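4. Setting up your work table

Most guides to the Mastulis sewing table start with the lamp and the drawer unit. Leave both in the carton for now. The table itself decides whether your back hurts at the end of an evening, and the sheet that comes with it is too cheerful about how easily it goes together.

4.1 Picking the spot

1. Measure the room before you open anything. The top is 2000 mm long, and you want to be able to get around at least one end of it.

2. Keep one long side clear. The maker says the table "works against any wall". It does, if you never cut anything wider than a tea towel.

3. Check the floor with a level, in both directions. The feet adjust by 12 mm. In a house from 1860, like the one Viorica Ursu sews in, that is not enough, and you'll need hardwood packers under two of the legs.

Note: Felt pads are sold as a cure for wobble. They are a cure for scratched floorboards. Don't stack them.

4.2 Putting the frame together

1. Lay the top face down on a blanket. The carton flattened out will do, but pick the staples out of it first.

2. Fit all four legs finger-tight. The printed sheet has you tighten each one as you go, and that's how you end up with a fourth bolt that won't find its hole.

3. Fit the long brace, with the slotted side facing the floor.

4. Now tighten everything, working corner to opposite corner.

5. Get a second person for the turn. The carton has a drawing of one smiling figure doing it alone. I'd like to meet them.

Caution: Lift by the frame. If you lift by the top, the whole weight hangs off the inserts, and those are only glued in.

4.3 Setting the height

The usual advice is to set a cutting table at hip height. I have my doubts. Hips vary, shoes vary, and people who hand out this rule seldom say which part of the hip they mean. Use your elbow.

1. Stand at the table in the shoes or slippers you'll wear when you work.

2. Let your upper arm hang and bend the elbow until the forearm is level.

3. Set the top 100 mm below the elbow for cutting, and a bit higher for pinning and marking.

4. Try it at the far end of the table as well as the middle.
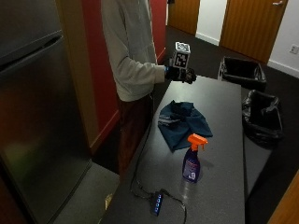 5. Leave it there for a week before you change it. A new height always feels wrong on the first night, and people who fiddle daily never find out what suited them.

If two people share the table, set it for the taller one and give the other a firm mat to stand on. Pak-hei Kwan and Shalini Chaturvedi have shared one like this since April without complaint – or without any that reached me.

Caution: The height pins are spring-loaded and will nip your finger. Support the corner with your knee or a stool before you pull one.

4.4 The extras

The Devis clip-on lamp is fine, though the clip marks soft edges. Put a scrap of leather under it.

The Gremis "anti-fatigue" mat is a foam mat. It's a decent foam mat. Whether it does anything for fatigue I can't say, and neither can the label, if you read it closely.

The Ilie measuring strip is the one to be careful with. Before you stick it down, lay a steel rule beside it along its full length. My first strip had crept by 2 mm at the far end, enough to ruin a collar. Catinca Furtună tells me hers was spot on, so it may depend on the batch.

1. Wipe the edge with methylated spirits and let it dry.

2. Tape the strip in place and check it against the rule.

3. Peel the backing a hand's width at a time, pressing as you go.

Note: The strip can't be lifted and used again, whatever the packet says about "repositionable" glue.

4.5 After the first month

Go round every bolt with the supplied key. Expect a quarter turn on the legs and less on the brace. If a leg bolt keeps spinning, the insert has pulled loose – stop there and go to section 9 before you put any weight on that corner.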